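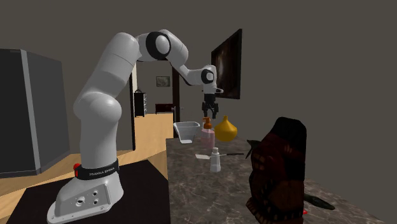

The Yellow Vase

I moved the yellow vase 240 times before I started talking to it. Drellum wanted 300 good examples by the end of September, and a good example meant the arm came down, took hold, lifted, carried the thing to the basket and let go without a wobble. I did it all from my bedroom in Durnton with a controller in my lap and a cup of tea going cold on the windowsill. The kitchen lived on a server somewhere, and so did the arm. My thumbs were the only bit of it you could have shaken hands with.

You'd think it would be like a game, and for two days it was! Then you notice that the learning system gets everything you do, including the dithering. If I stopped above the soap dispenser to scratch my nose, the arm stopped above the soap dispenser too, and that went into the pile unless I binned it. I binned a lot. I got quite shy about it, to tell you the truth – it's a funny feeling, having your fidgets kept.

My gran had a kitchen in Kurtuluş, up three flights, and she cleared her worktop every night in the same order. Glasses, then spoons, then the big plate, one hand always flat on the counter as if it might drift off. I was small and I thought that was simply how it was done. I still do the glasses first. So when Drellum sent round a note saying we could tidy in whatever order came naturally, I knew exactly what I was going to do.

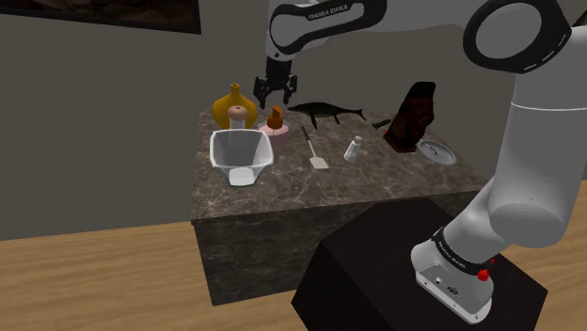
The Sareck kitchen, arm over the counter.

Sareck was what they called that layout. It had a plate with what looked like a fork on it and no glasses at all, so I began with the little white shaker, which seemed the nearest thing to a glass, and kept the plate for last. The sea monster I left to its own devices until somebody put it on the list. I never did find out who picked the objects. Somebody with a statue at home, I'd guess.

The week after I'd sent my last batch, they let us watch the trained one have a go. I made fresh tea for it. The arm hung there for a moment, long enough that I started moving my thumbs to help, and then down it came and went straight for the shaker. After that the spatula. It dropped the spatula, tried again, got it. The plate was still sitting there when everything else on the list was done.

I rang my mum and asked her whether Gran had ever said why the plate went last. She said it was the heaviest, and was I eating properly, and could she ring me back after the news.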